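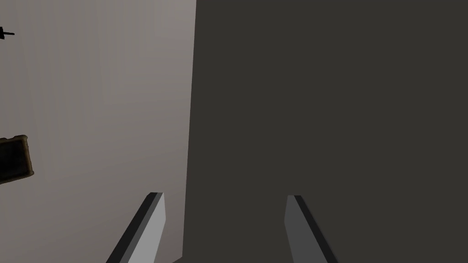 The man who sells Barnuvent would like it known that his gripper simulator is not a video game. "Games have budgets," he says.

Barnuvent is a software kit for people who want to practice robot grasping without owning a robot. You get a two-finger gripper, a starter set of simulated scenes and a license that runs 779 dollars a year. The basic tier, called Irno, stops at 600 practice runs a month. The next one up, Bravo, stops at 2,000, and he admits he picked that number in the shower.

I asked why the surfaces are so plain. My last trial of this sort of thing, a package called Pronitz, had wood grain you could get splinters from.

"And did it grasp anything?"

It did not, much.

"We spent our time on contact," he says. "What the finger does when it touches a thing a little off center. Grain is lovely. Grain is an add-on."

The view from just behind the fingers is the default, and it takes getting used to. I spent most of my first morning steering toward the wrong side of things, which he says is common among people who park badly. Setup took five tries on my laptop. He blames the laptop.

His customers are mostly small shops and teachers, plus one bakery he refuses to discuss. Does what they learn in there carry over to a real arm?

"Some of it. The closing speed, usually. The confidence, always, and that's the part I'd train out of them if I could."

A refund is available through the end of August. He mentioned it twice, the second time without much enthusiasm.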